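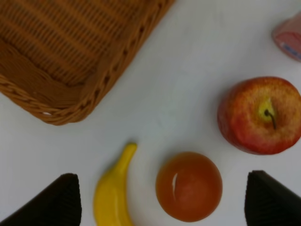 Deirdre Carroll starts work at 3:30 in the morning, and by the time the first chair turns she has usually been up and down the hill twice. She runs the grooming crew at Fisby, a small ski area with 1,071 feet of vertical and a summit at 3,748 feet. She has been there for eleven winters, the last four as grooming manager.

We talked in the vehicle shop after her shift. One of the machines was in pieces behind her and she got up twice to answer questions about it.

Carroll didn't plan on this job. She grew up on a dairy farm and came to Fisby to run a lift for one season. "They found out I could drive a tractor and back up a trailer," she said. "In January one of the night guys hurt his shoulder and they asked if I'd ride along. I rode along for three nights and then they gave me the keys."

The crew works in two shifts. The first goes out when the lifts close and handles the beginner area and the main route back to the lodge. The second starts at 3:30 and finishes the steeper trails. Carroll prefers the second shift and still takes it most nights, even though her position would let her work days.

"Snow needs time to set up after you've tilled it," she said. "If you groom at five in the afternoon and it's cold all night, that's a firm, good surface in the morning. If you groom it at seven and people are on it at eight-thirty, it's softer and it gets pushed around. So the trails that get the most traffic go first. People ask why their favorite run isn't done first and that's the reason."

When new snow is falling the plan changes. A trail groomed early may have several inches on top of it by opening. Some skiers like that and some call the office about it. Carroll said the calls run about even.

The steepest trail, Busteleo, is groomed with a winch. The machine hooks a cable to an anchor at the top and uses it to pull itself back up without digging into the snow. The cable on Fisby's winch machine is long enough to reach the bottom of the pitch with plenty to spare, and it can swing sideways or snap up off the snow when the load shifts.

"That's the one thing I'd want everybody to know," Carroll said. "When the trail is closed at night, it's closed. We get people skinning up for exercise, and most of them are great about it, they stay on the uphill route. But you can't see a cable in the dark. I've stopped the machine because I saw a headlamp where there shouldn't be one, and I didn't move again until I knew where that person was."

Fisby's uphill route follows the edge of Jitton, on the far side of the hill from the winch. It is open until 8 p.m. and again from 6 a.m., and the status is posted on a board at the base.

Oluwaseun Effiong is in his second winter on the crew. Before that he taught snowboarding at the same hill. He said the hardest thing to learn was the blade. "You want to push too much snow," he said. "Deirdre had me do the same 400 feet of flat trail for most of a week. I was pretty sick of it. Then she put me on a side hill and I understood why."

Carroll trains every new driver that way. She said it takes 30 nights before she will leave someone alone on an intermediate trail, and a full season before they go near the winch.

The other half of the job is making snow last. Fisby tries to stay open into April, and the crew spends March moving snow from the sides of the trails back to the middle. A bad spot near the bottom of Jitton faces south and loses its cover first. Carroll has been stockpiling there since the holidays.

"You look at it in January and it's a huge pile and people think we're building a jump," she said. "By the end of March it's gone. Every bit of it."

In the summer she mows the same trails and works on drainage. She takes two weeks off in May and goes somewhere warm. She still skis, mostly on her days off and mostly in the first hour, and she admits she looks at the seams between passes the whole way down.

"I had one last week that was two inches high," she said. "It was mine, too. I went back that night and fixed it."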